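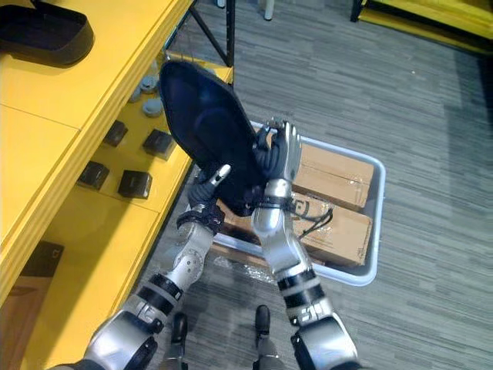
I hung a beaded gown on it Friday night, train clipped up, and the shoulder seams hadn't stretched by the time the bride got dressed. The bar could stand to be a bit taller for cathedral trains. Dario Costa

Vadico Gown Stand
Made by Skosis. Supplied with padded hanger, train clips and cover.

The Vadico is a freestanding support for wedding dresses and other long formal gowns. It is intended for dressing rooms, bridal suites and fitting rooms where a door hook or closet rail is too low or too weak. The stand comes apart into five sections and packs into its own bag. No tools are needed.

On the height of the bar: the upper tube extends further than the first stop. Press the second button and pull until it clicks. Gowns with trains longer than the cover should be folded up to the side clips before the cover goes on.

Specifications
Height, lower stop: 63 inches
Height, upper stop: 75 inches
Base width, legs open: 43 inches
Train clips: 4
Frame: powder-coated steel tube
Hanger: beech, cotton padding
Cover: unbleached cotton, full-length zipper
Color: ivory or charcoal 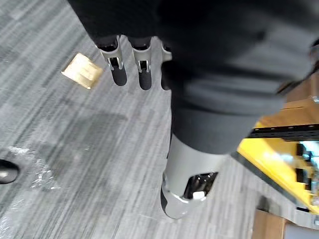 Train clips are the part most likely to mark a dress, and the clip on this model has been changed from the one on the older Lisdale stand. The old clip was a single piece of hard plastic and could leave a crease in silk satin. The new one has a rigid body with a soft pad where it touches the fabric. The arrangement is much like the fingers on the robot hand, with grey casing over the knuckle and black rubber at the tip. Pads pull off for washing and can be replaced separately. Keep them clear of lace appliqué and loose beading, and clip to the lining or the hem allowance where possible.

Setting up
Open the legs fully until the center collar locks. Insert the lower tube, then the upper tube. Set the height before hanging the gown. Hang the dress by its ribbon loops, with the bodice resting on the padded hanger. Point one leg toward the train so that the weight falls inside the base.

Do not use the stand outdoors or on a sloping floor. Do not hang more than one gown at a time.

Ordering
Stands ship within around four working days. Orders for March weddings should be placed early, as the charcoal finish is made in smaller batches. Bridal shops buying for fitting rooms can ask Yesenia Ayala for trade terms. Covers can be ordered with a name or date stitched at the collar; stitched covers cannot be returned.

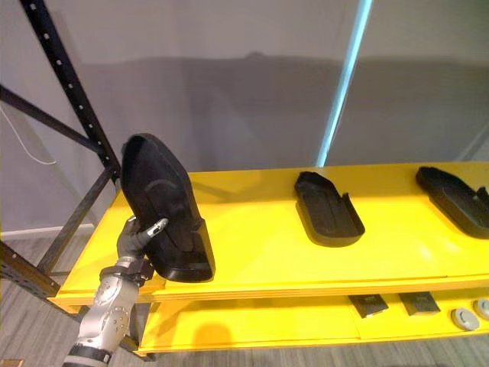

Care and spare parts
Wipe the frame with a damp cloth. Wash the cover cold and dry it flat. Replacement pads, clips, foot caps and hanger covers are stocked for both the Vadico and the Lisdale. Lisdale clips do not fit the Vadico rail.

Page updated 10 February 2021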